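Section 7. Faults and recovery: arm stopped in or over the bin

Nemarcombe bin-picking cell, set-up guide, Itby site copy
Revised Fri 25 November. Replaces the October sheet. Bin the old one, it has the wrong reset order.

Read 7.1 before you touch anything. The rest can be read with the arm stopped.

7.1 Before you go near it

CAUTION: A stopped arm is not a safe arm. If the program is only paused it can restart on its own when the bin signal comes back. Press the E-stop. Then go in.

CAUTION: Fingers stay out of the gripper, even with the air off. There is still pressure in the line for a bit.

1. Press the E-stop on the pendant. Not pause, not the soft stop.
2. Close the air valve. Wait 10 seconds.
3. Hang the tag on the cell switch.
4. Write down the fault code before you clear it. Once cleared it's gone from the screen and the log only keeps the last 100 lines.

7.2 What happened in October

Short version, so you know why this section got longer. The cable loop at the wrist snagged on a clamp handle during a low pick near the wall. Arm kept turning. Collision stop did trip, but late, the limit had been turned up during testing and never put back. One hose pulled off its fitting, bin shoved out of line, one bent finger. No injuries. Cell was down 3 days waiting on the hose.

Two causes, then: too much slack in the loop, and the limit. Check both, every time, even if the fault looks like something else.

7.3 Fault: collision stop, arm low in the bin

Signs: arm stopped partway down, brakes on, pendant shows the collision message. Might be a part wedged under a finger. Might be the finger on the wall.

1. Do 7.1 first. All of it.
2. Look from the side, then from over the bin. Find what is touching what.
3. If an object is trapped, leave it. Don't pull. Pulling bends the finger and then you have two problems.
4. Release the E-stop, everyone out of reach, select manual mode at lowest speed.
5. Jog straight up in tool direction. Small moves. Do not rotate the wrist untill the gripper is clear of the rim.
6. If it will not jog, stop. Call Mahrous support. Do not use the brake release on your own, the arm drops.
7. Once clear, E-stop again and take the object out by hand.

NOTE: Clear plastic bags are the worst for this. The vision picks a point on a fold and the arm goes too deep. If you get the same fault more than once on a bag, take the bag out of the run and log it.

7.4 Fault: cable snag or cable pull

Signs: jerky wrist motion, a tight hose, gripper opens or closes late, gripper signal drops out.

1. Do 7.1.
2. Follow the loop by hand from the wrist back along the arm. Feel for flat spots, nicks, hard kinks.
3. Check each tie and bracket. A tie that slides is a failed tie. Replace it.
4. Check the fittings. Tug gently.
5. Set the slack. With the wrist at mid turn the loop should sit clear of the housing and clear of every clamp. Too tight is just as bad, it pulls at full turn.
6. Turn the wrist slowly end to end in manual, watching the loop and nothing else. Second person on the enable switch if you have one.
7. Repeat with the gripper down in the bin, left side, then right side. Most snags are down there.

CAUTION: No quick fixes with tape on an air hose. Replace the hose. Spares are in the Lendstead crate, order more when you open the last bag.

7.5 Fault: bin has moved

Signs: picks land off to one side, all by the same amount. Finger taps the wall on parts it used to reach.

1. Do 7.1.
2. Check the clamps. Tighten by hand, no tools.
3. Push each corner of the bin. Any movement at all, loosen everything and start over with the bin against its stops.
4. Turn the clamp handles away from the arm path.
5. Run the bin teach routine again. Do not just nudge the offset, it will look fine in the middle and be wrong at teh walls.

7.6 Putting it back in service

1. Set the collision limit back to the site value. Check the number on the screen, don't trust the menu label.
2. Open the air valve slowly, listen for leaks.
3. Run at low speed with a few loose parts spread over the bin floor, some near the wall. Stay by the E-stop and watch the loop on every descent. 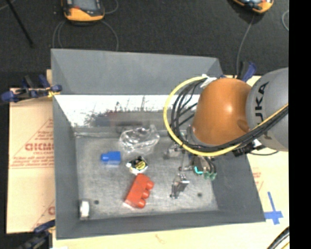
4. Go to full speed only after a clean low speed run. Any touch on the wall, back to 7.5.
5. Take the tag off, fill in the log: fault code, what was touching, what you changed.
6. If the cycle counter is past 2000 since the last hose check, do the full check in 7.4 now, fault or no fault.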